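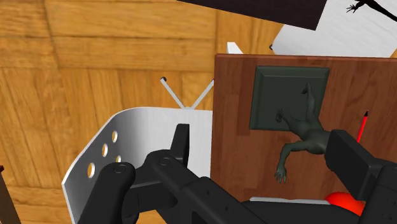
Critics of the Windmont method, most of them in purchasing, hold that a robot arm is the cheapest part of owning a robot arm. The method, first set down in a Sánchez planning guide, asks buyers to price the gripper, mounts, software seats and training before anyone requests a quote for the arm itself.

Simulation is budgeted first. A Sellton license covers 5 users and lapses every December, usually a week before someone needs it. Grasping trials are run on rendered household clutter, which costs nothing to drop.

Spare fingers are ordered in packs of 20. Wondix, a rival scheme, allows 72 hours for installation; its own worksheet, which runs to 307 lines, has no line for the electrician.

See also: Depreciation; Service contract; Extension cord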